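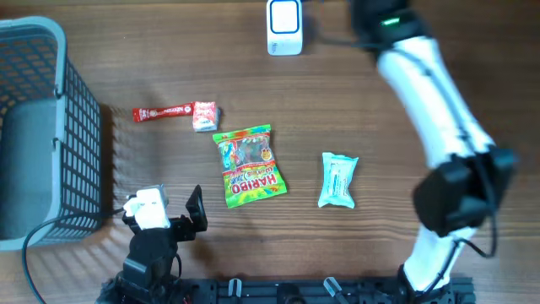 I run the little snack corner for our office at Dutbridge, and I need advice on sorting it. People drop things off all through February and it ends up spread over the table - a red Nescafé stick, a bag of Haribo, small packets of this and that - right beside the grey-blue plastic basket I bought to hold it all. Do you sort by type, or does everything go in together? We have a budget of 88 dollars, so no fancy shelving please!

**skokby_pantry**

Oh, I love this kind of job! I'd give the basket to the candy and stand the coffee sticks upright in a mug, with the labels facing out so folks can read them. Slim things slide under everything else otherwise, and you find them months later (ask me how I know). We go through nearly 200 sticks in a winter, and the mug gets a refill every afternoon around 3. For tiny packets I use an old tea tin, and it has held up beautifully.

**bosman88**

just throw it all in. they'll dig

**Destus Kitchen**

I mostly agree with the mug idea, but do check how big your basket's holes are before you put anything really small in there. I lined mine with a dish towel - it washes easily and looks cheerful too. And clip the candy bag shut once somebody opens it, gummies get hard so quickly in a heated office.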